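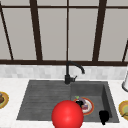 1/ Notes on indoor humidity, December. I logged 2423 readings in the kitchen with a Plindum sensor. Relative humidity on its own told me very little. Dew point was the useful column.

2/ Relative humidity depends on air temperature. Warm the room and the percentage drops, with the same amount of water in the air. Dew point stays put until you add or remove moisture.

3/ Condensation forms on any surface colder than the dew point. In most houses that is the glass first, then the frame, then an outside corner behind furniture.

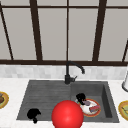 Kitchen window, dark frame bars and pale gray panes.

4/ Boiling pasta with no lid put almost 500 grams of water into the air. Weighed the pot before and after. With the lid on, the loss was too small to bother recording.

5/ Kiprono Rashidi asked about sensor placement. Mine is on an inside wall at chest height, away from the stove. A second one, a Metari, sits near the glass and reads colder air, so its RH runs higher. Compare dew points between the two before blaming calibration.

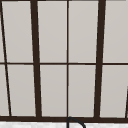 Same window, closer on the bars.

6/ Extractor fan: run it while cooking and for a while afterward. Dew point fell 2 degrees C with the fan on and the hall door open a little. With the door shut it barely moved. The fan needs replacement air from somewhere.
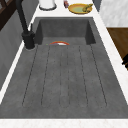
7/ Drying dishes is a small source. Drying laundry indoors is a large one, and shows up in the log for 6 hours or more.

8/ Next: bedroom overnight, door open vs. closed. Will post the dew point plot when the log is long enough.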